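Chapter 7
Table Linens and Household Cloth

Chapter outline
7.1 What counts as a table linen
7.2 Fibers and weaves
7.3 Printed and woven patterns
7.4 Measuring, cutting and hemming
7.5 Washing, folding and storage

Key terms: drop, ground, hem allowance, repeat, selvage, sprig

Araceli Nieto ran a small rental business in Flinton that supplied cloths for weddings and community dinners. When she sold it, the stock list came to 2,995 pieces. Most of them were plain white. The prints took up one shelf, and she rented those out far less often, but she said they were the pieces customers asked to buy. A plain cloth suits almost any event. A printed one belongs to a kitchen, and people tend to remember it.

This chapter looks at the cloths used on and around the table: tablecloths, runners, napkins and place mats. You have already studied fibers (Chapter 2) and basic weaves (Chapter 3). Here you will use that knowledge to choose a fabric for a job, work out how much of it to buy, and finish the edges so that it stands up to repeated washing.

The word "linen" can cause confusion. It is the name of a fiber made from flax, and it is also the everyday name for household cloth of any kind. A cotton napkin is a table linen even though it has no flax in it. In this book, "linen" alone means the fiber. "Table linens" means the goods.

7.1 What counts as a table linen

A tablecloth covers the whole top of a table and hangs over the sides. The part that hangs is called the drop. A short drop is comfortable for daily meals, as it stays clear of people's laps. Formal settings often use a longer one. To find the length of cloth you need, measure the tabletop, add the drop twice, and then add the hem allowance twice. Do the same for the width.

A runner covers only a strip down the middle. Place mats cover one setting each. Both use less fabric than a full cloth and are easier to wash, but they leave the rest of the surface bare.

Patterns on table linens are either woven in, as in damask and checks, or printed on the finished fabric. Small floral prints on a white ground have been popular for a long time. The background is called the ground, and a single spray of leaves or flowers is a sprig. The distance before the design starts over is the repeat. A small, scattered print is easy to work with because slight mismatches at a seam are hard to see.
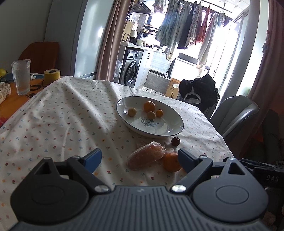
Figure 7.1 A floral print on a white ground. Small flowers in red, blue, yellow and orange are scattered with leaf sprigs.

Before you go on, find a printed cloth at home or in the classroom and look for its repeat. Mark one flower with a pin and search along the selvage for the next one exactly like it. Write down the distance. You will need it for the yardage exercise in Section 7.4.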